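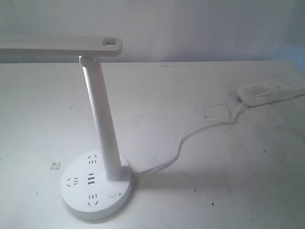
3 min read

Koster Opens Evening Study Rooms for Adult Learners in Four Neighborhood Branches

The Koster adult education program announces the opening of evening study rooms for people who work during the day and study at night. The rooms are open from January in the four branches of the program: Cemance, Plillora, Nivari and the main building in Koster. Entry is free for every person who is registered in a course, and also for adults who prepare for an exam on their own.

The study rooms open at 5:30 p.m. and close at 10 p.m. on working days. In the Nivari branch the room closes at 9 p.m. during the first month, as the street entrance there is still under repair and visitors must use the door on the parking side.

The idea came from the learners. In the last school year, 2,839 adults took part in at least one Koster course. Most of them attend in the evening, after a full shift. In the yearly survey many wrote that the lessons are good but the homework is the difficult part. At home there are children, a television, a shared kitchen table. Some learners told us that they do the exercises in the car before the lesson.

"I was one of these people in the car," said Marisol Palomino, who finished the bookkeeping course and now coordinates the evening rooms. "I had my papers on the steering wheel. I passed the exam, but I would not recommend this method to my friends. When the program asked me what I missed the most, I answered a chair and a good light."

Together the four branches offer 60 individual desks. Each desk has its own lamp and a place to charge a phone or a laptop. Talking is permitted in the small side room only, where learners can practice dialogues for the language courses or explain a math problem to each other. Food is not permitted at the desks. Drinks with a lid are welcome.

A study helper is present in each room between 6 and 9 p.m. The helper does not give lessons and does not correct homework, but can show where to find materials, how to enter the course website and how to make a study plan for the week. In Plillora the helper also speaks Spanish, and in Cemance also Amharic.

"Many adults have not sat down to study for ten or twenty years, and they feel a little ashamed to ask how to begin," said Tiruwork Abdella, director of adult education at Koster. "They ask me if they are too old. I tell them that in our basic writing course we have learners of all ages, and the older ones are very often the first to hand in their work. What they need is time and a quiet place. Time we cannot give, unfortunately."

The rooms also have a shelf with dictionaries, grammar books and old exam papers. The old exam papers may be copied without cost. Books from the shelf stay in the room, but learners who want to take a title home can order it through the library desk of their branch, and it normally arrives in two or three days.

The furniture and the lighting were paid from the regular budget of the program, together with a gift of 4,000 dollars collected by former learners at the summer reunion. The former learners asked that their part be used for the Cemance room, which had no suitable desks before.

How to reserve a desk

Desks can be reserved for one evening at a time, at the reception of each branch or by telephone. A reservation is kept for 30 minutes after the agreed hour and then the desk is given to the next person. Visitors without reservation may use any free desk. For the first visit, please bring your course card or another document with your name. Persons who are not registered in a course fill in a short form at the reception.

The main building and the Plillora branch have an elevator. In Cemance and Nivari the study room is on the ground floor.

About Koster adult education

Koster adult education offers evening and weekend courses in languages, writing, basic math, bookkeeping and computer use for adults from 18 years. Registration for the spring courses is open now at all four branches.

Press contact: Marisol Palomino, evening rooms coordinator, main building, Koster. Journalists who wish to visit a study room are kindly asked to call one day before, so that the learners can be informed.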